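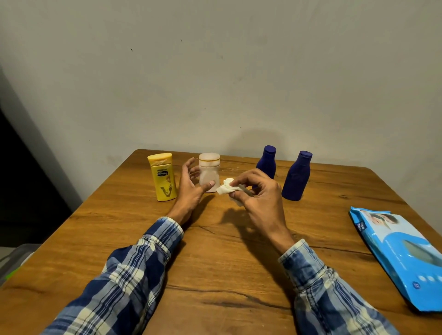
Fig. 1. Hands reaching toward bottles, wooden table, two hands. Tissue in the right hand.

Unit 5: Hand Tasks Next to an Automated Line
Instructor: Meenakshi Semwal

Reading for this unit: the Wistwood case packet, all of it. Bring your task sheet from Unit 4.

1. Background to the case

Wistwood refills and repacks household and personal care bottles for small sellers. Until last April every bottle was wiped by hand before labeling. A worker took a bottle, wiped the shoulder and the body, checked the cap, and put it back in a row. The company then leased a wiping and sorting cell from Tannous. The cell handles one bottle shape at a time and does well on long runs. Mixed lots still go to the hand tables.

The work was not removed. It was split. The cell took the long runs of one shape, and people kept the short runs, the odd shapes, and anything the cell rejected.

2. What the hands do

Look at Fig. 1 again with the task sheet next to you. The bottles differ in shape: a yellow squeeze bottle with an angled cap, a short white one that narrows in the middle, and two dark blue ones that match. For the cell, that is three setups for four bottles. For a person it is one job.

Break the job down into these elements:
Reach and grasp
Hold steady with one hand
Wipe with the other
Inspect
Return to row

Students usually leave out "inspect" because it happens during the wipe. Time studies leave it out too. At Wistwood the cell had no inspection step when it arrived, and over 200 bottles with loose caps reached the labeler in the first month. The wipers had been tightening caps all along. It was not written in any job description.

3. What changed for the staff

Before the cell there were 7 people on wiping. After it there were 5, and the other two moved to labeling and cell tending. Pay stayed the same at first. Cell tenders got a higher grade later, after Seema Pant, the shift lead, wrote up what the tending job included.

Three changes from her interview in the packet:

Pace. The easy bottles used to be mixed in with the hard ones. Now the hand tables get mostly hard ones, but the hourly target was not changed until workers complained.

Talk. Wipers used to sit across from each other. The tender stands alone and wears ear protection.

Skill. Tenders learned to clear jams and change grippers. Hand wipers got no new training, and two of them asked for it.

4. Terms

Residual task: work left to people after the regular part is automated.
Changeover: stopping the machine to set it for a different item.
Hidden work: steps done by habit that do not show on the task sheet.

5. For next class

Pick one hand task you have done for pay. List its elements and mark which ones a machine like the Tannous cell could take. Then write one page on who would do the rest, and at what pace. Seema's write-up is a good model for length and tone. Skip the Trultel appendix for now, we will use it in Unit 6.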